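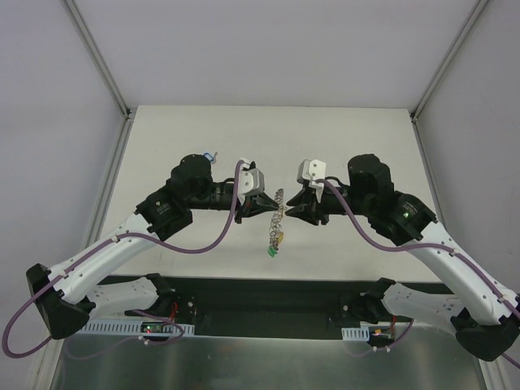
key rings on the white table. green tag at the bottom, little yellowish charm partway down 🔑

Okay so I've been threatening to do a key thread for months and tonight is the night. This is everything I know about sorting out a household's worth of keys. It isn't a lot but it's all hard-won!

1/ Background for the new people: I moved into the place on Tollside back in June and inherited my uncle's coffee can. If you have an uncle, you know the coffee can. Keys to sheds, keys to padlocks, keys to a car that was sold before I could drive.

2/ I did count them, once, because my sister bet me dinner I wouldn't. 134 keys. She paid up. We had dumplings.

3/ My problem with keys has always been rings on rings on rings. You hook one ring through another because it's quicker than prying the thing open with your thumbnail, and then you do it again, and a year later you're carrying a chain you could tie a boat up with.

4/ I do have a soft spot for a chain of plain silver loops, though. It hangs nicely on a hook and you can grab it anywhere along its length. It's only a pain in a pocket. If it lives on a wall, let it be a chain!

5/ Prying rings open: stop using your nails. I've tried butter knives (slips), a guitar pick (snaps), a coin (fine but slow). The winner is a staple remover, the pinchy kind with the little fangs. Slide one fang into the gap and the ring opens up enough to get a key on. Shayne Hinds told me this at a barbecue and I think of her every single time.

6/ Tags. I'm a color person. Green is outdoors for me – gate, shed, the box where the hose lives. Blue is other people's houses. Red is anything I'd be in real trouble for losing.

7/ Don't write your address on a tag. I know, I know, everybody says it, but I found one in the can with a full street address AND the word "back door" on it. Uncle, please.

8/ Charms are a whole separate thing. People will tell you they're clutter. I say a charm is how you find the right bunch in the bottom of a bag in the dark with a sack of groceries on your hip. It should feel different from everything near it. Shape matters more than cuteness (sorry to my ceramic frog, who lost a leg the first week).

9/ Where you put the charm matters too. I used to put mine on the very end and it got caught in the car door constantly. Partway along is much better, it stays tucked in with the rest.

10/ Sort on something flat and pale. I did my first round on a patterned bedspread and was finding tiny luggage keys in the sheets for days. White table, good light, done.

11/ The mystery keys. I took a handful to the counter at Lindemann and the guy sorted them in maybe five minutes. Padlock, padlock, filing cabinet, "no idea, lady," padlock. He charged me nothing and I bought two new copies of the gate key out of guilt.

12/ One of them had 513 stamped on it and I got very excited about a secret locker somewhere. It opened my own mailbox. I'd been using a different copy the whole time.

13/ What I kept: front, back, gate, shed, mailbox, bike lock, my mom's, the neighbor's. Everything else went to the metal recycling bin over by Wallton, except a big old iron-looking one I'm keeping because it's handsome and I'm weak.

14/ Still undecided on hooks vs. a bowl. The bowl is what I use. Hooks are what I own, still in the package, on top of the fridge. Will report back if they ever make it to the wall.

15/ Okay that's me done, my tea's cold. Show me your key rings, I want to see the ugly ones most of all!!

Replies

Abelardo Bustos: Staple remover!! I've been breaking nails on these for twenty years. Off to raid the desk drawer.

Shayne Ngata: team bowl. the hooks will be on that fridge when you move out

Iolo Jarman: Do you keep spares on the same color as the originals? I did green for both and now I can't tell which set is which.

> Same color, but I put a dab of nail polish on the spare. Cheap polish chips, so do two coats

Abelardo Bustos: Also what happened to the frog

> Three legs, retired, lives on the windowsill 🐸

Last updated December 7, 2022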